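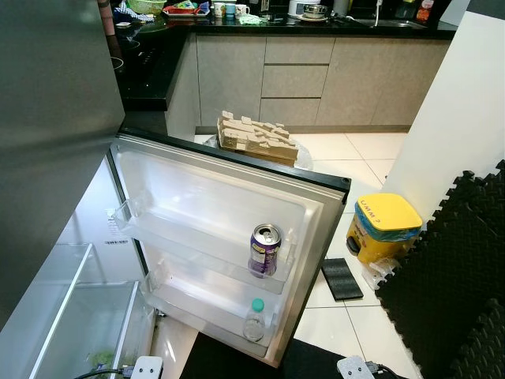
What temperature should a small refrigerator in a shared staff kitchen be kept at?
Five degrees Celsius or below, measured inside the cabinet with a thermometer and not judged from the number on the dial.

Mustlow Workplace Facilities Forum
Board: Kitchens and Welfare Areas
Thread: Draft policy on shared refrigerators, comments invited

site_services_mustlow
Opening post
Members are invited to comment on the draft policy for refrigerators in shared kitchens at the Mustlow offices. The present guidance dates from before the move and does not cover the compact units on the upper floors. The main provisions are as follows.

Items are to carry a name and the date on which they were placed in the refrigerator. Unlabelled items will be removed at 4 pm on the last working day of each week. Opened food will be removed after 3 days whether or not it is labelled. Each floor will keep a written record of temperatures, taken once in the morning.

Comments received before the end of March will be considered before the policy is issued.

ledgerhand
The provision on labelling is supported. The three-day limit is too strict for certain goods. Mustard, pickles and hard cheese keep for a good deal longer once opened, and the manufacturer's instructions should take precedence where they are printed on the pack. I would ask that the limit be confined to cooked food, cut fruit, salads and opened cartons.

Jalus_tenant_rep
I write on behalf of the tenants in the Jalus building. We adopted a similar rule two years ago and would advise against the exceptions proposed above. Once a list of exempt goods existed, almost every item was said to belong to it. The cleaning contractor cannot be expected to decide whether a given jar is a pickle or a salad. A single limit is easier to apply and has led to fewer complaints.

ledgerhand
With respect, a rule that requires sound food to be thrown away is difficult to defend to staff. A jar of mustard bought on Monday morning and discarded by Thursday will cause more ill feeling than a full shelf. If the contractor requires certainty, condiments could be kept on the door shelves and left alone until the date on the jar.

quarterday
The suggestion regarding the door shelves has merit. The door is usually the warmest part of a refrigerator and is better suited to condiments and drinks than to milk or cooked meat. The draft says nothing about where items should be placed. I would suggest one further sentence: raw meat and fish are not to be stored in shared refrigerators at all.

Wako_fm
May I raise the question of capacity. Our office has 658 staff and the draft assumes that one compact unit per kitchen will be enough. In our experience such a unit is full by 9.30 am and the door is then opened repeatedly until lunch, during which time the temperature rises. We have recorded nine degrees at midday. No labelling rule will correct that. The budget would be better spent on full-height units, even if there are fewer of them.

site_services_mustlow
In reply to the last point, full-height units were priced last year. The quotation came to 3,929 pounds for the upper floors including delivery and removal of the old units. This was not approved. The request may be submitted again if the temperature records show a continuing problem, and that is one of the purposes of the record.

Jalus_tenant_rep
The record will be of little use if it is taken only in the morning, when the units have stood closed overnight. A second reading at 2 pm should be required.

Wako_fm
Agreed. I would also ask who is to take it.

site_services_mustlow
Floor wardens, subject to their consent.

quarterday
I am a floor warden and was not aware of this. I have no objection to one reading a day. Two is a matter I should wish to discuss with my manager.

Jusora_office
A smaller point. The draft should state what happens to containers. Food may be discarded, but a good glass dish is private property and ought not to go in the bin with its contents. We place ours in a crate beneath the sink and keep them until the end of the month.

ledgerhand
I support the above and would add drinking bottles to that provision. I maintain my objection to the three-day limit in its present form.

site_services_mustlow
Thank you for the comments received so far. The draft will be amended to include a crate for containers, a ban on raw meat and fish, and a second reading at 2 pm on a trial basis. The limit on opened food remains under consideration and the thread will stay open for further views on that clause.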